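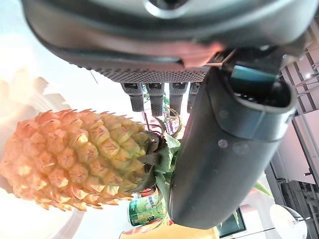

The ferry rule in Jirken

Jirken is a turn-based trading game played on a map of rivers. The player runs goods between ports, pays tolls, hires crews and tries to keep enough coin in hand to get through the winter. Most of it will be familiar to anyone who has played a trading game before. The ferries are the exception, and they were rewritten for the August update, released by Brimivura on 19 August 2021.

A ferry in Jirken links two banks of a river where there is no bridge. In the original release it worked as a road with a charge. A cart entered the crossing, the fee was taken and the cart came out on the far bank in the same turn. Capacity was not limited. A convoy of 16 carts crossed as fast as a single one, and the only decision was whether the fee was worth paying.

The effect on play was plain by the middle of the first year. Bridges cost stone, labour and a permit from the nearest town, and a player who had access to a ferry had little reason to build one. On the Stasiv map, where the river splits the grain farms from the mills, strong players left the bridge sites empty for the whole game. The northern ford, which freezes in winter and was meant to matter, saw almost no traffic.

Severyn Symonenko, who wrote the new rule, began with a plain limit of 12 carts per turn. It was dropped during testing. Carts over the limit waited at the bank, but the route finder did not know they were waiting. It measured the road by distance and fee, found the ferry was still cheapest and sent more carts to it. Queues grew until the player noticed and redirected each cart by hand.

The released version treats the ferry as an object with a position. The boat is at one bank or the other. It takes one turn to load, one turn to cross and one turn to unload, so a cart that arrives when the boat is on its own side needs 3 turns to get over. A cart that arrives just after the boat has left waits for it to come back. The route finder now adds the expected wait to the length of the journey, using the length of the queue and the position of the boat at the time the order is given. It does not look at orders given later in the same turn.

That last point has a cost. If two convoys are ordered to the same ferry in one turn, both are given the shorter estimate, and the second will arrive late. Symonenko considered running the estimate again at the end of the turn and decided against it. On the largest maps there can be more than 32 active routes, and a second pass made the pause between turns too long on older machines. It also changed routes after the player had confirmed them, which testers disliked more than the delay.

Fees were changed at the same time. The old charge was fixed for each cart. The new one is paid per crossing, and the carts on board share it equally. A lone cart pays the full amount. Players who send goods in small lots will find the ferry dearer than before, and those who gather a full load will find it cheaper.
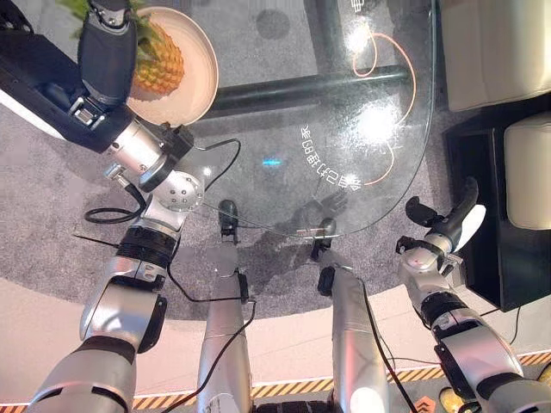 Mawar Sitompul would have kept the fixed charge. The boat already punishes small lots by making them wait, she argues, and charging them more as well means that a player with one cart in the first ten turns is paying twice for being poor. Her own suggestion is a fixed fee with a discount for carts that agree to wait for a full boat.

The early game is certainly slower. On Lenby, the small map used for the tutorial, the opening route from the salt works to the market crosses by ferry in both directions, and a beginner following the written steps now reaches the market after the morning prices have closed. The text of the tutorial has not been changed to match. Players can avoid the problem by selling the first load of salt at the landing stage, where the price is lower but does not depend on the hour.

Computer opponents use the same estimates as the player. They are slightly better at loading, as they hold carts back until the boat is half full or the goods are about to spoil. They do not yet build bridges any more often. The value they give to a bridge is still worked out from the old ferry times, so it comes out too low on every map with a long crossing.

Saved games from before the update will load. Any cart that was on a ferry at the time of the save is placed on the far bank with its fee paid, and all boats start at the bank nearest the larger town. Custom maps need one addition, a starting bank for each ferry. Where it is missing the game picks the western or northern side and writes a warning to the log.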